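Wissen > Technik > Roboter > Was kostet ein Roboterarm?

Lesezeit: 4 Minuten

Was kostet ein Roboterarm wirklich?

Stell dir vor, deine Schule möchte einen Roboterarm für die Schulküche kaufen. Er soll beim Kochkurs helfen, Sachen anreichen und aufräumen. Im Prospekt der Firma Rindar steht ein Preis, und der klingt gar nicht so schlimm. Also bestellen?

Langsam. Ein Prospekt ist Werbung. Er wird von Leuten geschrieben, die etwas verkaufen wollen. Deshalb lohnt es sich, genau zu lesen, was in dem Preis steckt und was fehlt.

Oft ist nur der Arm selbst gemeint. Die Hand, mit der er zugreift, heißt Greifer und steht manchmal auf einer eigenen Rechnung. Dazu kommen vielleicht noch das Programm, die Befestigung und jemand, der alles einrichtet. Bei unserem Arm von Rindar kostet der Greifer extra. Einen passenden gibt es auch von der Firma Plurnon, aber dann muss man noch ein Verbindungsstück dazukaufen.

Tarun Kashyap plant solche Anschaffungen für Schulen. Er fragt immer zuerst: »Was soll das Ding am Montag um acht Uhr tun?« Wenn darauf keiner eine klare Antwort hat, legt er den Prospekt wieder weg. »Helfen« ist ihm zu ungenau. »Einen kleinen Würfel aus einer Schale nehmen« wäre eine Aufgabe, die man prüfen kann.

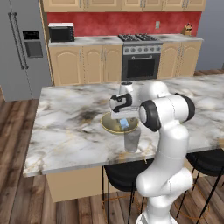

Bevor man Geld ausgibt, kann man eine Aufgabe am Computer ausprobieren. Das nennt man Simulation. Geht dort ein Glas zu Bruch, muss niemand fegen. Aber Vorsicht: Eine Simulation ist immer einfacher als eine echte Küche. Echte Löffel kleben, echte Böden sind schief, und echte Kinder laufen dazwischen. Wenn ein Verkäufer sagt, im Computer habe es 100 Mal geklappt, dann frag ihn, wie oft es in einer richtigen Küche geklappt hat.

Und nach dem Kauf? Ein Roboter braucht Strom, Wartung und manchmal Ersatzteile. Die Schule rechnet deshalb mit vier Jahren und schreibt für jedes Jahr auf, was dazukommt. Außerdem holt sie zwei Angebote ein, eines von Rindar und eines von Lodhi. Das zweite sieht teurer aus – dafür sind Greifer und Wartung schon drin.

Vielleicht kommt am Ende heraus, dass ein Rollwagen reicht. Den kann man auch schieben, wenn der Strom ausfällt.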